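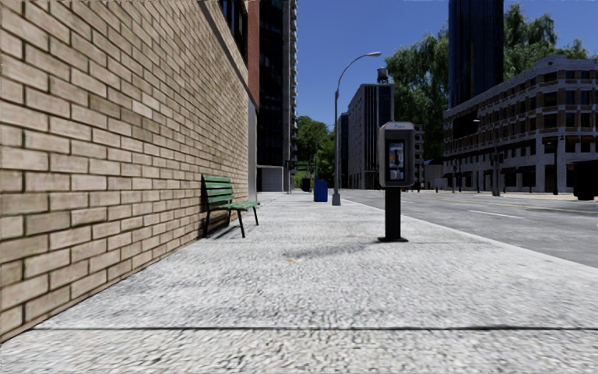

Slide 1 – brick wall, wide sidewalk

Okay, hi everybody! Start with the question: who walked here from lunch? Wait for hands. Great, you already did the exercise.

So I'm talking about walking meetings. At Flendico we tried them for ten weeks, starting in July, mostly because Hưng Vương couldn't stand our conference room (fair, it smells like soup). We logged 107 walks. Pause here, people like that number.

Rules we ended up with: no more than two people, no laptops, and whoever called the meeting sends one line of notes after. That last one was Stelios Sotiropoulos and I fought him on it – he was right.

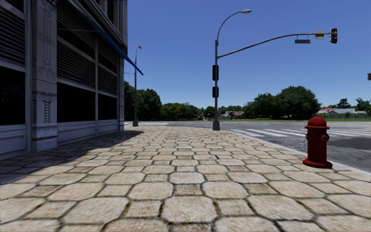

Slide 2 – patterned paving, blue sky

Tell the budget story. We did a whole budget on foot, 165 line items, and it was a terrible idea! Numbers need a table and a chair. Feedback, planning, "how's it going" – those work great outside.

If somebody asks about rain: phone call, both people pacing at home. Counts as a walk.

Skip the Fostico bit if we're past ten minutes. Then questions, and remind them the sign-up sheet is by the door.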